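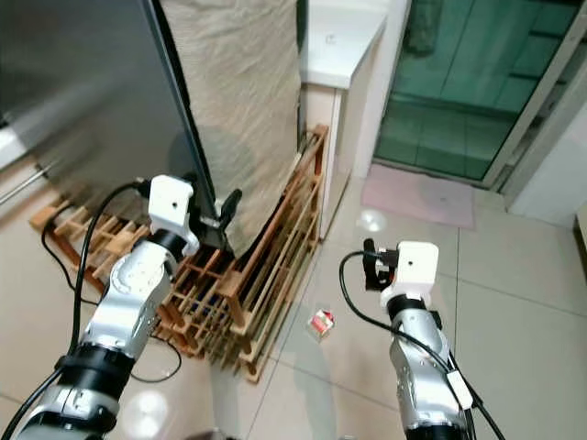
Left gripper against a gray panel, right gripper open, in a tiled room with a glass door.

Celia Two-Arm Service: Frequently Asked Questions

Celia is a two-arm robot that Skoller rents out by the month for moving, sorting and tidying jobs in homes and small workplaces. The questions on this page are the ones our office gets most often. If yours is missing, write to the service desk and you will get an answer from a person.

Ordering and rental

What do I get when I rent Celia?
One robot with two arms and two standard grippers, the charging station, a tablet for giving tasks, a spare set of gripper fingers and a setup visit. The setup visit lasts a morning or an afternoon. Training for up to four people is part of it.

How much does it cost?
The standard plan is $3192 a month with a minimum of three months. Delivery and setup inside our service area are included. After the first three months you can go month to month at the same price.

Is there a deposit?
Yes, $1851, charged when you book. It is returned after pickup, less the cost of any missing parts. Normal wear on the fingers and cables does not come out of the deposit.

Can I buy one instead?
Not at the moment. We sold a small number of the earlier model, Kandpal, and found that owners were going too long between inspections. Celia is rental only.

I still have a Kandpal. Do you support it?
Repairs and finger sets, yes. New software, no. Kandpal owners can trade in toward a Celia rental, and the service desk will quote a credit after looking at the machine. Kandpal fingers do not fit Celia grippers.

How long is the wait?
It depends on the season. February is usually our quietest month and early summer the busiest. The booking page shows the next open setup slot.

What the robot can do

What kinds of jobs is it meant for?
Storage rooms, back hallways, workshops, spare rooms, stock corners. The usual request is a corner where flat things have been leaned against a wall over the years and somebody wants to get behind them. Celia can steady a panel with one arm and work with the other, pick up small boxes, fold slatted racks that have a simple hinge, and move items to a place you mark on the tablet.

Can it lift furniture?
No. Each arm is limited to light household objects, and the tablet will show a weight warning if something is too heavy. It can tilt or slide some larger flat items along the floor when one edge stays down. Cabinets, appliances and anything bolted to a wall are outside what it will attempt.

How does it handle large panels and boards?
It presses a finger to the lower edge or side and keeps steady contact. With a smooth surface it will usually work from the edge, where it has something to push on. If the panel starts to shift in a way the robot did not plan for, both arms stop and the tablet asks you what to do.

We do not recommend using it on loose sheets of glass or on mirrors without a frame.

Will it scratch things?
The standard fingers are black with a soft outer layer. On painted wood and most metal they leave no mark. On very glossy finishes you may see a smudge that comes off with a cloth. If you are worried about one item in particular, move it out yourself first.

What about fabric?
Curtains, sheets and dust covers are fine if they are hanging or draped loosely. The robot can pinch and pull them aside. It is slow at this. It cannot tell what is underneath a cover, so if there is something fragile behind a sheet, take the sheet off before you start or mark the area as off limits.

Can it pick things up from the floor?
Yes, down to the size of a matchbox. Flat items such as a single sheet of paper or a coin are hit and miss.

Does it clean?
No. It does not mop, vacuum or wipe.

Rooms and floors

What floors does it work on?
Tile, sealed wood, vinyl and short carpet. Large ceramic tiles are the easiest. Deep rugs are a problem, and so are raised thresholds.

Shiny floors seem to confuse my robot vacuum. Will Celia have the same trouble?
Less so, but it can happen. Polished tile reflects ceiling lights, and a bright spot on the floor can look like an object for a moment. The current software checks a second time before reaching. If you see the robot pause over a reflection more than once, dim the light above it or close a blind. Please also report it through the tablet, which sends us the settings that were in use.

Do I need to take up floor mats?
Thin mats by a door can stay if you mark them on the tablet. The robot will go around them. Loose mats on polished tile should be taken up, as a wheel can drag them.

What about glass doors?
Mark every glass door during setup. Your installer will show you how. Once a door is marked, the arms keep a fixed distance from it. Doors with frame bars between the panes are usually found without help, but we ask you to mark those too.

There are cords on the floor. Is that a problem?
Pick up what you can. A thin cord under a rack or behind a cabinet is easy to miss, for the robot as well as for you, and pulling the rack out may pull the cord with it. Unplug anything in the work area that you cannot move.

How much space does it need?
Enough for an adult to stand with both arms held out in front and turn around. The robot can reach into tight corners, but it needs open floor behind it. The setup visit includes a check of each room you plan to use.

Using it day to day

How do I give it a task?
Use the tablet. You draw around the area, pick the items, and choose where they should go. There is a short list of saved tasks, and you can add your own. Spoken commands are limited to stop, wait and continue.

Can I leave it alone while it works?
Stay in the building, and keep the tablet with you. You do not have to be in the same room, except when it is working with anything taller than the robot. Then somebody has to be there.

Why does one arm stay still with the gripper open?
This is normal. When one arm is in contact with something large, the other may wait in an open position until it is needed. It is not a fault and does not need to be reported.

The cables on the arms form loops. Should I tie them down?
No. The loops give the wrist room to turn. Tying them tighter can damage the connector at the gripper. If a loop has come out of its clip, press it back in with the power off. If the clip is broken, we will send a new one at no charge.

How long does a charge last?
A full charge gives you half a working day of light tasks. Pressing and holding use more power than picking up and carrying. The robot returns to its station by itself when it is low, as long as the path is clear.

Is it loud?
You will hear the joints when they move. Customers in apartments tend to run it between 9 a.m. and 6 p.m. and we have not had many complaints from neighbors.

Does it record video?
The cameras are on when the robot is working. Pictures stay on the robot for the length of the task and are then erased, unless you choose to send a report. You can turn reports off completely under Privacy on the tablet.

Care and repairs

How often do the fingers need changing?
We suggest every 400 hours of use. The tablet keeps track. Changing a set takes a few minutes with the tool stored in the base of the charging station.

What can I clean it with?
A damp cloth on the silver and white parts. Nothing wet near the black joint rings. Do not use spray cleaners.

The tablet shows code 276. What does it mean?
The left and right arms do not agree on where the floor is. Move the robot to a clear, flat spot and run Level Check from the settings menu. If the code comes back, stop using the robot and call us.

Who does the repairs?
Our workshop in Gruvham. Small repairs are done at your place. For anything inside an arm we swap the whole robot and take yours back with us. Minoru Okabe runs the workshop and can be reached through the service desk for technical questions.

What if something of mine gets damaged?
Send photos and a short note within ten days. Damage caused by the robot during a normal task is covered by the rental plan. Items that were over the weight limit, or inside an area you had marked as off limits and later unmarked, are looked at case by case.

How do I end the rental?
Give two weeks' notice through your account — the button is under Plan. We come to collect, and you do not need to pack anything. Leave the robot on its station with the arms folded, and have the tablet and spare fingers ready to hand over.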